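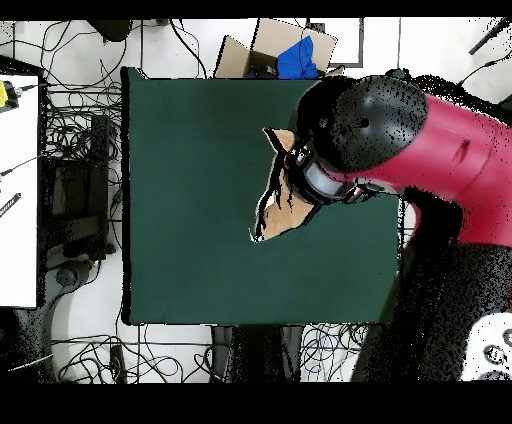
Dark green mat on a pale tile floor 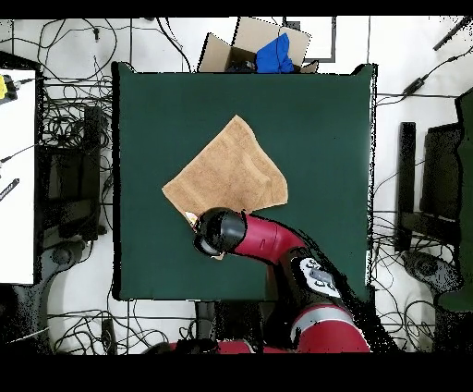
Brilldale, May 12, 2023

I finally reefed Pilla's mainsail without swearing, so let me share how I do it now — slowly! Practice at the dock first. I spent 30 minutes tied up at Restside in April and it paid off.

Head up until you're close-hauled, then ease the mainsheet and the vang until the boom goes slack. Lower the halyard to your mark (mine's a bit of tape), hook the tack, and tension the halyard again, harder than feels polite. Now haul in the reef line until the foot is flat. 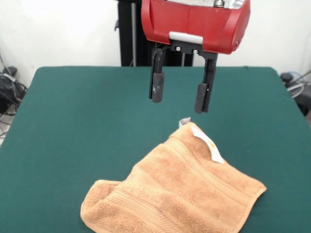
Red and black, over the teal-green cloth

Sheet in, vang on, tidy up the loose sail with 2 ties, never tight. I tuck in the first reef at 6 knots of boat speed if the helm gets heavy off Hervieu.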